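The Bench Job After the Arm

Wamcombe refurbishes and checks small electrical goods, and since August part of the checking has been done by machine. The usual argument about such changes is over headcount. Headcount at Wamcombe is the same. The content of the job has changed, and the pay grades have not followed.

Before the change, a bench inspector handled each unit, pressed its switch, looked over the sockets and signed a card. Hashini Wanigasekara did this for 16 years. She now prepares demonstrations for the gripper and rules on the units it rejects. Of 3287 units in the first period, 393 came back to her. 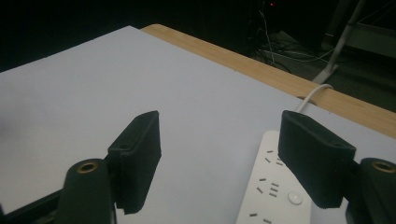

My objection concerns how this work is classified. The company lists it as machine tending, a grade below inspection. Yet placing two fingers over a power strip is a judgment about geometry. The round button sits near one side, the strip lies at an angle, and the cord runs off over the back edge of the table. Someone has to decide which approach is worth teaching, and a poor decision is repeated on every unit after it.

Kohei Amano, who schedules the line, argues that the grade should follow physical effort, and effort has dropped. I accept the measurement. Inspectors were never paid for effort, though. They were paid for knowing what a bad switch feels like under a thumb, and the gripper depends on that knowledge at second hand.

Wamcombe should restore the inspection grade and record demonstration hours as skilled time.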